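Reading Currency Forecasts: Notes for Session 4
Money and Markets, evening course. Tutor: Si-eun Oh
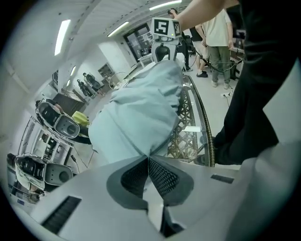

Photo: Shayne Te Moana

Bring last session's sheet on interest rates, as we shall lean on it.

What a forecast claims

Most bank notes on exchange rates give a single figure for a date some months off. Ask what would have to happen for the figure to be wrong. If the note has no answer, it isn't telling you much. "The currency could weaken, though upside risks remain" covers every outcome there is.

The Treloar letter

We shall read the November letter from Treloar, a small advisory firm. It says its calls on the direction of the dollar were "right 93 times". Right over what period? Out of how many? The back page gives 400 calls, in small type. A coin would have done better, and the coin charges no fee.

Look too at how a "right" call is scored. Treloar counts a call as right if the rate touched the target at any point, even for a minute — a generous rule, and one the reader has to dig for.

Reasons given afterwards

Market reports like to say that a currency fell "on" some piece of news. Sometimes it did. Often the same news would have been used to explain a rise. Try this with the Plirnero daily summary: cover the first line, read the news items, and guess which way the rate went. Last year's group did this for 20 reports and was not impressed with itself, or with Plirnero.

Spreads and costs

Suppose Jurkness quotes you 105 to buy and Vutum quotes a little less but adds a fixed charge. Which is cheaper depends on how much you are changing. "No commission" means only that the cost sits somewhere else, usually in the rate.

For next time

Find one currency forecast in a newspaper or on a bank's site. Write down the figure, the date it applies to, and what the writer stands to gain if you believe it. Keep it to one side of paper. Vague forecasts are welcome — they tend to be the ones we learn most from.

Reading: chapter 6, leaving out the section on charts, which I don't find convincing and won't be teaching.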